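Hand-Held Gripper, Bench 6: Setup and Care

Gallery | Golten Workshop Notes

These notes cover the hand-held gripper on Bench 6, used for recording bin and tote handling. The tool has two black fingers, a camera looking forward between them, and a trigger linkage supplied by Clandex. It had done over 800 open-close cycles when it came in for its December check. The fingers were left on. The linkage was cleaned, greased lightly and put back with the original screws.

Before a recording run the fingers are opened fully and the tool is brought up to the bin from the short end, with the bin lying lengthwise between them. Clear plastic bins are the harder case for the camera, as the walls show mostly as bright edges. The exposure is locked at setting 60 and stays there for the whole run. 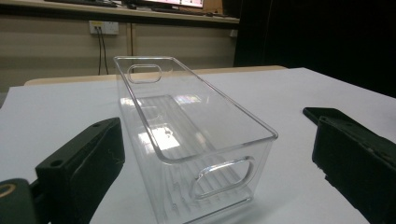 Zinchenko wrote in to ask whether the exposure lock is worth the trouble on clear stock, having left it on auto at their own bench and lost the rim of the bin every time the tool tilted toward the lights. They also suggest checking finger alignment before touching any camera setting — a finger out of square looks a lot like a lens problem in the recording.

The lock stays, and the alignment check has been moved to the top of the sheet. Close the fingers slowly on the Zandetti gauge block and look for light between block and finger. If there is a gap, loosen both screws on that finger, seat it against the block and tighten again in two passes.

Scuffs on the inner faces are wiped with a dry cloth and otherwise left alone. Small chips along the edges go in the log with the side noted, left or right. Replacement fingers are ordered in pairs under part 211 — do not mix an old finger with a new one.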